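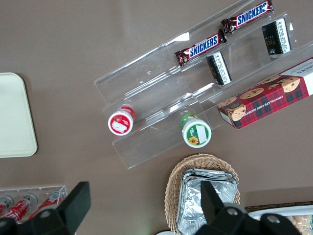 Put the heavy stuff on the bottom step, my sister told me on the phone, and for goodness' sake don't make people reach over a jar to get a candy bar. She has run more bake sale tables than I have had hot dinners, so I wrote it down on the back of an envelope and then ignored it for two weeks.

So, the snack table! Some of you asked how it was going after my last post, and the answer is that it's going, and it's eaten my whole October. For anyone new, I'm setting up a little help-yourself snack corner for the craft evenings at the Dizon, which is the old feed store in Arovbridge that now has a pottery room upstairs and a very drafty hall downstairs. People come straight from work and they're starving. Until now the food was a bowl of pretzels that went around the room and came back full of crumbs.

I started out thinking I'd use baskets. I love a basket. But everything sinks in a basket, and whatever's at the bottom stays there until spring. Then I tried two cake stands and a cutting board, and that looked like a tea party that had gone wrong. The clear stepped stand is what finally did it. The shelves have a little raised lip along the front, so things don't slide off when someone bumps the table (someone always bumps the table), and being see-through it doesn't make the corner look crowded. Mine came from Grekudel, the shop fittings place out by the highway, where I also spent way too long looking at cash drawers I have no use for.

I've got it set at a diagonal now. I had it dead straight for the first few tries and it looked like a pharmacy counter. Turned a bit, it's friendlier, and you can get at it from two sides, so there's less of a line.

As for what goes where, my sister was right, naturally. The two little jars with the round lids went down to the bottom step, one red lid and one with the green label and the tiny sunflower on it, which I'm sort of in love with. The Snickers went up high. I thought candy bars would look silly lying down, but standing up they just flop over and take their neighbors with them, so flat it is, end to end. The two small black packages sit one tier under them. They're so dark that I was worried they'd vanish on a brown table, but the white labels help.

Then there's the shortbread. Chocolate chip, in a plaid box, and the box is long. I tried it on every single step and there was no way, it hung off like a diving board. So it's along the edge of the stand, and I like it better there. The red and dark green plaid makes the whole thing look a little bit like the holidays, and I'm not mad about that.

Money talk, since a few of you wanted it. I gave myself $110 for the whole corner, stand and first round of snacks together, and I came in at almost $80. The rest is going toward a tin for coins and something hot to drink. I'm leaning toward the Itetti cocoa packets that the pottery people swear by, but I'd have to work out the kettle situation, and there's one outlet in that hall and it belongs to the space heater.

Things I still can't decide:

Little price cards, or one sign for everything? I made cards and my handwriting let me down.

Something salty. It's all pretty sweet right now and I know there'll be complaints. Nuts are out for a couple of our regulars, so I need to go back through the labels on everything and put up a proper list before we open, too.

A cloth under the stand, yes or no? I like the bare brown table, it's warm. But crumbs.

If you've done one of these for a club or a waiting room or whatever, tell me what you stocked and what just sat there - I'm going shopping again before the next craft evening and I'd love to have a list in my pocket for once.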